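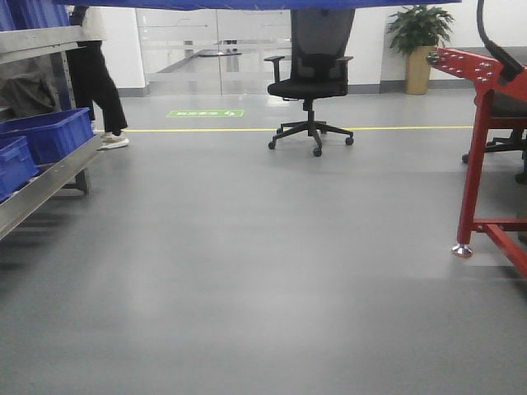 White haze on epoxy floor comes back after every scrub

Posted in Floors and Coatings
763 views

Liv Fjeld

I look after a light industrial unit with a two-coat epoxy floor over a slab on grade. The coating is Iltetti gray, applied by a contractor before we moved in. The area is 2590 square feet. We clean it with a walk-behind Finow scrubber, red pads, and Dradex neutral cleaner.

Since July there has been a dull white film over most of the traffic areas. It disappears while the floor is wet and comes back as it dries. Scrubbing a second time with a stronger mix made it worse. Dry mopping removes nothing. The film does not feel sticky, but a strip of clear tape pressed down and pulled up comes away slightly cloudy.

The contractor says the floor has blushed and needs to be sanded and recoated. Before I pay for that I would like to know if there is a way to tell blush from something that is just sitting on top. The tap water here is hard, if that matters. The supplier's sheet gives it as 29 grains per gallon.

grit_and_grout

Amine blush forms during cure, when the hardener reacts with moisture and carbon dioxide in the air. It shows up in the first days. A floor that looked fine for a long time and then went cloudy did not blush. I would ask the contractor to explain the timing in writing.

What you have is residue. At 29 grains you are putting down a lot of dissolved mineral with every tank, and the detergent ties up with the calcium and magnesium and stays behind as a film. A stronger mix gives you more of it. The tape result fits.

Test it this way, on a square the size of a floor tile, in a spot out of the way:

Wipe with distilled water and a clean white cloth, then dry with a second cloth. If the haze is gone after drying, it was detergent and you only need to rinse.
If it is still there, wipe with one part white vinegar to four parts distilled water. Leave it for two minutes, rinse twice with distilled water, dry.
If it is gone now, it was mineral scale.
If the square looks the same as the floor next to it, wipe with a small amount of denatured alcohol. No change after that means the topcoat itself is scratched or worn, and cleaning will not fix it.

Do not leave vinegar standing on the floor. Epoxy tolerates a short contact with weak acid, but long contact can dull the gloss, and any bare concrete at the joints will etch.

Also change the pads. Red is usually fine, but a loaded red pad holds grit and will haze a soft topcoat by abrasion. Check the squeegee blades too. A worn blade leaves a thin layer of dirty solution that dries where it lies, and you will see it as curved streaks on the turns. 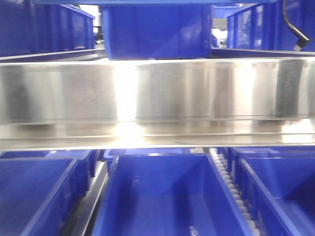 How many times should the floor be rinsed after the acid wash?

Two passes with clean water are enough in most cases. Empty the recovery tank between them, and check the second tank with a pH strip — it should read the same as your tap water.

Tươi Doãn

Agree with the above on residue. Two additions.

First, dilution. Most neutral cleaners are sold as concentrate and people dose by eye. Use a measuring cup, follow the label for the actual tank volume, and stay at the low end of the range. If you have hard water, look for a cleaner with a chelating agent, or feed the scrubber from a softener. We did the second. The softener (a Beltrán, second-hand) cost less than one recoat quote.

Second, rule out moisture coming through the slab. Tape down a square of clear plastic sheet on all four edges and leave it overnight. Droplets or a darker patch under it would point to vapor, although on a coated floor the test is weak and a dry result proves little. Vapor trouble normally shows as blisters or lifting first.

slabguy114

just wax it

Liv Fjeld

Ran the test on Friday. Distilled water did nothing visible, the vinegar mix cleared the square completely. The red pads were also overdue. I will do the whole floor in sections with a proper acidic floor rinse — the supplier has one listed as safe for epoxy — and fit new squeegee blades before starting. Recoat is on hold.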